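印刷する | メールで送る

研究ノート　2026年1月22日
Cunari調査　小袋酒の販売自粛、聞き取りデータの整理

午前。Tita地区の追跡聞き取り票の入力が終わったので、突き合わせから始める。対象世帯の名簿は1,134、回答が取れたのは788。残りの内訳は、不在、拒否、転居の順に多い。転居の扱いがまだ決まっていない。乾季の放牧で一時的に家を空けている世帯と、本当に引っ越した世帯が同じコードに入っている。7月のベースラインでは分けていたはずなので、コード表の旧版を確認。やはり分かれていた。追跡調査の票を作り直したときに統合されてしまったらしい。備考欄に「家畜と一緒」「水場」などの記述があるものは一時不在に戻す。備考欄が空のものは触らず、不明のままにしておく。

経緯のメモ（後から入った人向け）。
Titaの市場では、小さなビニール袋に入った蒸留酒が菓子と同じ棚で売られていた。一袋の値段が安く、学校帰りの子どもでも買える。母親たちの集まりがまず店を一軒ずつ回って話をし、そのあと長老の会合に議題として出した。売らないという申し合わせができたのはベースラインの聞き取りのあと。罰則はない。破った店があれば、女性たちが店先に座り込むという取り決めだけがある。郡の条例とは別の話で、郡はこの件でまだ何も出していない。報告書の草稿に「禁止令」と書いてあったが、法令と誤解されるので「申し合わせ」に直した。見出しと図の題にも残っているので、そちらも直すこと。

自由回答の読み込み。
書き込みがあった票は223。全部を一度通して読んだ。コードは前回のものをそのまま使い、足りない分だけ足した。

・「夜が静かになった」という趣旨の回答が多い。前回のコードでは「治安」に入れていたが、夫婦げんかの声が減ったという話と、道で絡まれなくなったという話が混ざる。家庭内と路上に分ける。
・家計の話。夫が渡す金が増えたという回答と、変わらないという回答の両方がある。増えた分を何に使ったかまで書いてあるのは学用品と油が中心。金額は聞いていないので、ここから額の推定はしない。
・売り手の側の回答。小袋酒をやめた店主のうち、油や石けんの小分け売りに替えた人がいる。替えるものがなく店を閉めた人もいる。後者の書き込みは短いが、内容が重い。集計表だけだと消えるので、本文に引用で残したい。
・「隣の町へ行けば買える」。Keltbyの名前を出している人が目立つ。バスで行って袋ごと持ち帰るという話。申し合わせの効果を見るときに、ここを無視すると数字がきれいになりすぎる。
・わからない、答えたくない。無理に読まない。

販売の有無については、店の棚を見て回った観察記録が別にある。観察記録の行数は1,000を超える。ただし同じ店を違う名前で記録している行がかなり混じっている。店に看板がないので、記録者が店主の名前、親の名前、隣の目印のどれかで書いている。地図の番号で名寄せし直す。位置が入っていない行は、記録者に戻して聞く。推測で埋めない。

昼過ぎ。聞き取りの文言の問題。
「過去一か月にこの市場で小袋酒を見ましたか」という質問は、申し合わせのあとでは答えにくい。見たと答えれば誰が売っているかを知っていることになる、と受け取られるおそれがある。実際、ベースラインより無回答が増えた設問はこれだけ。販売が減ったから「見ていない」が増えたのか、言いにくいから無回答が増えたのか、この票だけでは分けられない。観察記録のほうを主にして、聞き取りは補助に回すのが妥当だと思う。次回は「あなたが」を外して「この辺りでは」にする案。ただし文言を変えるとベースラインと比べられなくなる。両方の文言を半分ずつ割り当てる方法もあるが、聞き手の負担が増える。保留。

飲み手本人への聞き取りが薄い。回答者の大半が世帯の女性で、これは訪問が昼間だったため。男性、とくに若い男性の声がほとんど入っていない。申し合わせを歓迎する回答が多いのは、この偏りの影響を受けているはず。報告書では、結果の節より前に書いておく。巻末の注に回さない。

やめようとして体調を崩した人の話が何件か書き込みにある。手の震え、眠れない、など。診療所につなぐ手順が現地の班にあるかどうか確認する。なければ次の訪問までに用意する。調査票の改訂より先にやる。聞き手が相談を受けたとき、その場で助言をしないことも再度伝える。
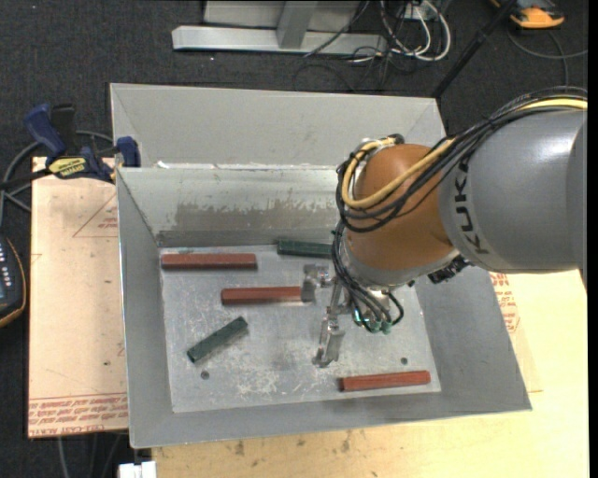
KUKAのアームとグリッパー、下は灰色の板金の箱。

夕方。Fairweatherの放送用の素材について。
地域ラジオの番組で、調査の中間の内容を短く流したいという依頼が来ている。返事の案を書いた。要点は次のとおり。
　店の名前、座り込みの場所は出さない。
　回答率を必ず添える。
　「酒が消えた」という言い方はしない。市場の棚で見なくなったことと、飲まれなくなったことは別。
　Keltbyから持ち込まれているという話は、裏が取れるまで放送に使わない。町同士の悪口になりやすい。
女性たちの集まりの代表に先に原稿を読んでもらうことも条件に入れた。前回、別の媒体に出たときに、本人たちが知らないうちに写真と発言が載って苦情が出ている。

集計の途中経過（数字はまだ外に出さない）。
棚で小袋酒を見かけた店は、ベースラインに比べてはっきり減っている。市場の中心ほど減り方が大きく、バス乗り場の側では小さい。瓶の酒はもともと扱う店が少なく、変化が読めない。たばこのばら売りは減っていない。噛みたばこは少し増えたように見えるが、記録者が途中で交代した区画に偏っているので、記録の取り方の違いかもしれない。区画ごとに記録者の列を足してから見直す。

失敗の記録。午前に一度、一時不在のコードを戻す処理を元ファイルに直接かけてしまった。控えがあったので復旧済み。元ファイルは読み取り専用に変更した。作業用の写しは日付の代わりに版番号で管理する。

未処理
・転居コードの残り。備考欄の手書きが読めない票は、原票の写しを取り寄せる
・自由回答の家庭内／路上の分け直し。別の人にも同じ票を読んでもらい、一致を見る
・店の名寄せ。バス乗り場の側から
・診療所への連絡手順の確認（優先）
・若い男性への聞き取りの時間帯。日没後は聞き手の安全の問題があるので、整備場や洗車場に昼に行く案を現地の班に打診
・「禁止令」の残り。図の題、英語版の要旨
・ラジオへの返事は、代表の了解が取れてから送る

コード表の新版は共有フォルダに置いた。旧版は消さずに残してある。

印刷する | メールで送る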